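Clatville Textile Care Working Group
Minutes of the regular meeting, 2018-09-11

Present: Rania Khalaf (chair), representatives of the Skovau and Yatsenko laundries, recording secretary
Apologies: Tostusik site

1. Minutes of the previous meeting
Approved with one correction. Under item 4, "rinse temperature" should read "wash temperature."

2. Water hardness at Skovau
The softener at Skovau was serviced in the summer. Hardness readings at the inlet remain within the agreed range, but readings at the two machines farthest from the softener drift upward late in the day. Skovau suspects an undersized brine tank. The supplier has been asked for a quote on a larger tank. No change to detergent dosing until the quote is in and the readings have been repeated.
Action: Skovau to repeat the readings at start and end of shift for 2 weeks.

3. Colorfastness of dyed cotton
Yatsenko reported on the wash trial of multicolor cotton pieces. Samples went through up to 200 cycles at the standard setting. Blues held well. Pinks faded sooner, mostly along fold lines, where the cloth rubs against the drum. R. Khalaf asked whether the fold-line fading could come from the press and not from the drum. Yatsenko could not rule this out, as all samples were pressed after every tenth cycle.
Agreed to run a second batch of 6 pieces without pressing. Results to be graded against the gray scale under the same lamp as the first batch.
Action: Yatsenko to start the second batch this month and report in October.

4. Folding standard
The draft standard was discussed clause by clause. Clause 3 (edge alignment) accepted as written. Clause 5 (stack height) sent back: the limit suits towels but is too high for thin cloth, which slides when the cart is moved. Skovau proposed separate limits by fabric weight. No objection. The wording on visible hems was left open — Tostusik had asked to comment and was not present.
Action: R. Khalaf to redraft clause 5 and circulate it.
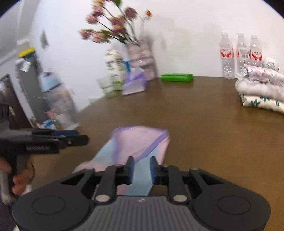

Fig. 1. Folded cloth in pink, light blue and lavender, with purple band.

5. Budget
A balance of 700 remains in the testing line. Approved for lamp replacement and a new set of gray scale cards. Any remainder carries over to the next period.

6. Other business
Yatsenko asked that sample labels be sewn on and not pinned, after rust marks were found on several returned pieces. Agreed, effective immediately. Existing pinned labels to be replaced as samples come back from the wash.

7. Next meeting
October, at the Yatsenko site. Agenda items to the recording secretary one week ahead.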